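# Chapter 7: Where Fruit Comes From, and How It Gets to You

If you have ever stood in a grocery store in February with a bag of grapes in your hand, you have taken part in one of the stranger arrangements of modern life. The vines nearest your home were very likely bare that month. The grapes came from somewhere else, and quite a lot had to go right for them to reach you with their skins still tight. This chapter is about that journey, and I hope by the end of it you will never look at a produce aisle in quite the same sleepy way again!

Let's begin with the fruit itself. A grape is a berry (a true berry, in the botanist's sense, which a strawberry is not), and it grows in a bunch because the vine's flowers open along a branching stem. Each flower that sets becomes one grape. The grower's word for the little stalk that holds a single berry is the pedicel, and you will want to remember it, for the color and firmness of the pedicel tell a buyer a good deal about how fresh the bunch is. Green and springy is good. Brown and brittle means the fruit has been off the vine for a while, or has been kept too warm.
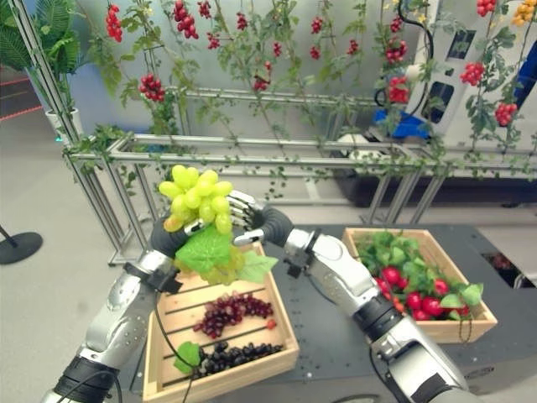 Afolabi wrote to us after the last edition that in the packing shed at Druvirthorpe they never look at the berries first at all, only the stems, and that a new sorter who keeps admiring the fruit gets teased for it until the habit wears off. I think that is a lovely way to put the point, and it has stayed with me.

Now, grapes differ from bananas and pears in one very important respect. A banana can be picked green and will go on ripening in a box, in a ship, or on top of your refrigerator. A grape will not. Once it is cut from the vine it gets no sweeter, and so the whole business of growing table grapes turns on choosing the right morning to pick. Fruits that ripen after picking are called climacteric, and fruits that don't are called non-climacteric. The words are ugly, I know, but the idea behind them shapes nearly every decision we will study in this chapter – when to harvest, how to pack, how fast to move, and how much to charge.

Take the Herau valley, which we will come back to several times. The valley has 182 farms, most of them small, and they share a single cold store at the bottom of the road. In the warm months the pickers start before sunrise, when the fruit is cool, and the first crates go down the hill by 7 a.m. Every hour a crate sits in the sun takes something off its shelf life at the other end, and the farmers up at the top of the valley, with the longest drive, feel this most keenly. Some of them have put up shade cloth beside the road. Others have simply switched to raisins, where a little sun does no harm at all.

From the cold store, the grapes travel 213 miles by truck to the port at Trevum. They are held just above freezing the whole way, and the air around them is kept damp so that the stems don't dry out.

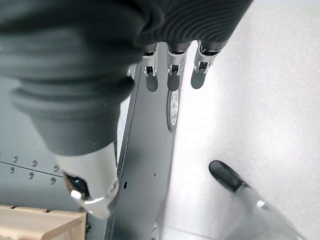

At the port the pallets are checked again and loaded into refrigerated containers, and from this point on the farmer has very little say in what happens. Most Herau growers are paid only after the fruit has been sold overseas, which can mean a wait of 2 months or longer. Think about what that means for a family that has already paid its pickers, its packers, and its share of the power bill for the cold store. We will call this gap between spending and earning the cash gap, and you will find it in nearly every kind of farming.

A good season in the valley fills more than 700 containers. A season with hail in the wrong week may fill half that, while the cost of the cold store stays exactly where it was. Section 7.1 looks at how growers share that kind of risk among themselves, and Section 7.2 takes up the question of price.

Before you go on, spend a few minutes in your own kitchen. Choose one piece of fruit, find the label or the sticker, and write down the country it names. Then look up what month it is harvested there, and bring your notes to class – we will be using them when we draw the map in Section 7.1.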